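Come and taste with us: people wanted for the Landusby cordial and shrub trials

Posted November 28, 2019 by Jade Chan

Do you like sour things? Do you have opinions about rhubarb? Then please read on, as we would love to have you at our tasting table next spring.

Oneo is a small drinks maker in Landusby. We make cordials, shrubs (that's fruit, sugar and vinegar, much nicer than it sounds) and a ginger beer that has been known to make grown adults cough. For the new season we have more recipes on the go than we can sensibly bottle, and we need people from the town and the villages nearby to help us choose.

We are looking for 50 tasters. You don't need any training and you don't need to know the proper words for things. "Tastes like my nan's garden" was one of the most useful comments we had last time, and it led Bianka Bozsik, who looks after our recipes, to put the blackcurrant leaf back in.

What you would be doing

You would come to three sessions in March, all of them in the evening and each lasting just under two hours with a break in the middle. At each one you'll be given a set of small cups with a number on the side. You sip, you think, you write down what you think. Some cups will be nearly the same as each other and that is on purpose! We want to know whether a spoonful less sugar makes any difference to anyone except Bianka, who swears she can tell.

The first session is cordials, mixed with still water. The second is shrubs, some with soda and some in a salad dressing, so come with a bit of room for bread and leaves. The third is ginger beer at different strengths, and we'll have plain yoghurt standing by.

After the last session Brayden Lavoie will read out the results and we'll open a few bottles of whatever won. Last year's winner, the gooseberry and elderflower, went on to a first run of 2000 bottles and was gone before the summer fair, which still makes us grin.
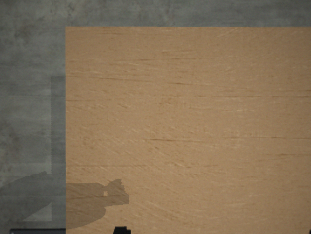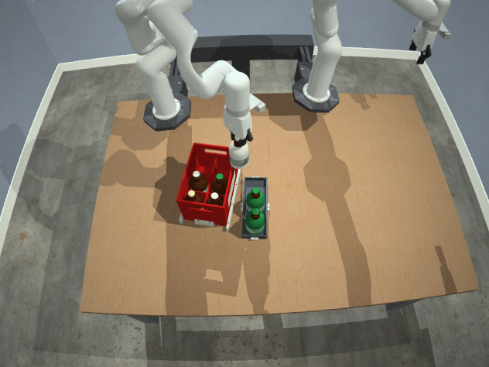
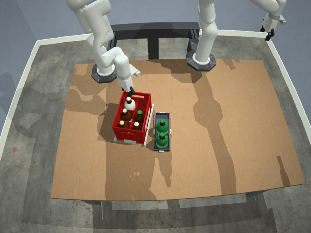
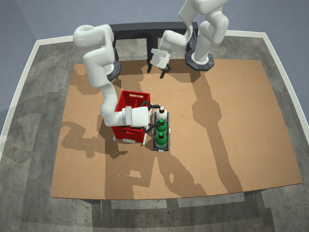
The same light brown, wood-grained tabletop shows in all four pictures.

Who can take part

Anyone aged 18 or over who can get to all three evenings. We really do need you at all of them, as we compare your answers from one session to the next. Couples, flatmates and neighbours are welcome to apply together, but you'll be sat apart (sorry) so that you don't copy each other's faces.

Please don't apply if you are allergic to ginger, citrus, celery or mustard. All the drinks are free of alcohol, though the shrubs contain cider vinegar and can be sharp on an empty stomach. If you are pregnant or taking medicine that affects what you can eat or drink, have a word with your doctor or pharmacist first.

We would especially like to hear from people who don't usually buy cordial. We had 208 replies to our last call, and nearly every one came from somebody who already had a bottle in the cupboard. Lovely to know, but we'd like to hear from the squash drinkers and the tea-only households too.

What you get

A case of mixed bottles to take home at the end, your bus fare back if you keep the tickets, and supper in the break from Marchand, the bakery two doors down. Valentina Gaete is doing the savoury tarts again and there will be a vegan one.

Where

The upstairs room at Wanden House, next to the old corn store. There is a lift at the back entrance. Parking is tight in the evenings, so walk or share a car if you can.

How to apply

Write to Alby Bright at Wanden House, or pick up a form at the counter in Marchand. Tell us your name, how to reach you, any allergies, and the last drink you had that you properly enjoyed. It can be anything at all. We'll reply to everyone, and if the places are full we'll ask whether you'd like to go on the reserve list.

Please avoid strong perfume on the evenings themselves, and go easy on the curry beforehand.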